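Ticket 1411: Sourdough starter rises once, then goes flat
Board: Pindside Home Baking, Help Desk
Status: Solved (leaving it open for comments)
49 comments | 4 shares

Original report

Hi all! I'm on my second month with a starter and completely hooked, but I've hit a wall and I'd love some help. My starter (rye and white, fed at equal weights of flour and water) doubled beautifully for the first week. Since then it climbs a little in the morning, stops by lunch and smells like nail polish remover by dinner. I'm using Jerberg white bread flour and Pollier whole rye. Water is straight from the kitchen faucet. The jar lives on the counter next to the fridge.

The bread is still edible, but it's dense along the bottom and the crust barely colors. I baked one on Monday that my family politely called "a good toast loaf."

What I've tried so far:
- Fed it twice in one day instead of once. Slight improvement, then back to the same thing.
- Switched to a new jar, scrubbed and rinsed well. No change.
- Left the lid loose. No change.

Log, first evening

Thank you for the quick replies! Several of you asked how much old starter I was keeping at each feeding. I'd never weighed it. I just poured off "most of it" and topped up what was left. So I weighed it tonight and I was keeping far more than I thought, more than the fresh flour I was adding. That was a real lightbulb moment. A big hungry crowd and a small dinner!

New plan is one spoonful of starter, then flour and water at five times its weight each. I put a rubber band on the jar at the starting level and I'm going to leave it alone overnight (hard for me).
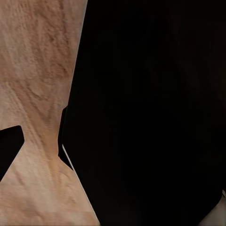 I also dug out the kitchen thermometer and stood it next to the jar. The spot by the fridge is a lot warmer than the rest of the counter, which I should have guessed from the way butter goes soft there. Warm is fine in itself, but with small meals it means the food is gone in no time, and then you get that sharp solvent smell. I've moved the jar to the shelf over the bread box, away from the motor.

Log, next morning

Great news, sort of. By 7 a.m. it had passed the rubber band by a good bit but hadn't doubled. The smell is already much better, more like yogurt than paint store. Bubbles all the way down the side of the glass. I know some of you said to expect a slow day after a big change in ratio, so I'm not worried, and I fed it again at the same proportions.

One reader suggested swapping out the flour to rule it out. I happened to have a half bag of Shih stoneground wheat, so I split the starter in two jars, one on the usual mix and one with the Shih flour. Same water, same shelf, same feeding time. I love a side-by-side test and I can't believe I didn't do this sooner.

Log, that night

Both jars doubled! The stoneground one got there first and fell first, and the regular mix took longer and held its dome right up until I went to do the dishes. So the flour was never the problem. I'm sticking with my usual mix for the main jar because the longer peak suits my day better. The other one is going into pancakes.

Still to check: the water. My faucet water has a faint pool smell in summer, so I'm letting a pitcher stand out overnight and will use that for the next few feedings. 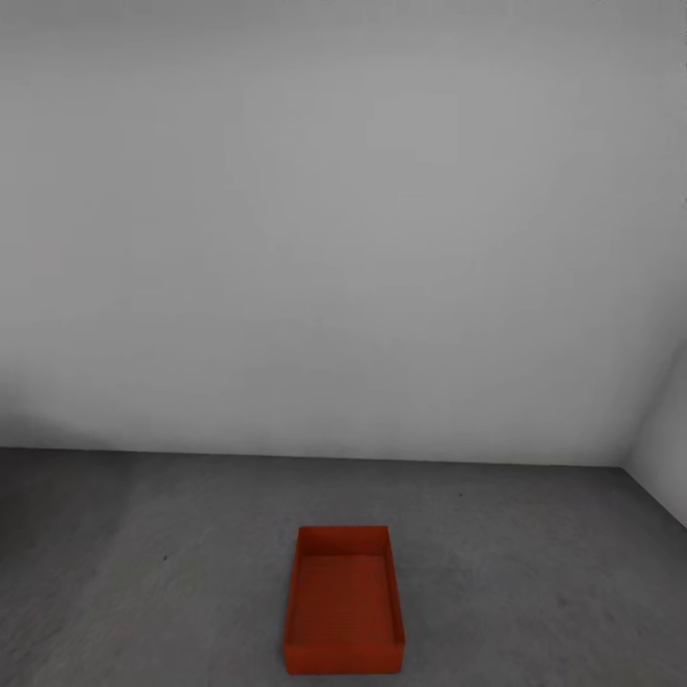

Do I need to throw out a starter that smells like nail polish remover?
Keep it, as long as there's no mold and no pink or orange streaks. The sharp smell usually means it's hungry, and a few generous feedings will bring it back.

Log, third day

Couldn't tell any difference with the rested water, so I've gone back to the faucet. Good to know, and one less pitcher in the way.

Bake day! I used 600 grams of flour for one large loaf, mixed the starter in right as the dome was starting to flatten, and gave the dough four folds over the afternoon. It felt different from the first fold, stretchy and full of air where my old dough just tore. Shaped it before supper and let it sit in the fridge until morning.

Log, fourth day

Oh, this loaf. Tall, dark around the edges, and open all the way to the bottom crust with no gummy line at all. I ate two slices standing up before it had cooled, which I know I'm not supposed to do.

Fix, for anyone searching later: weigh the starter you keep, feed it at one part starter to five parts flour and five parts water, and get the jar away from the fridge motor. I'm marking this solved, but please keep posting if you've had luck with other ratios in a hot kitchen. I'm trying a seeded rye next and will open a new ticket if it sulks.

Share this ticket | 49 comments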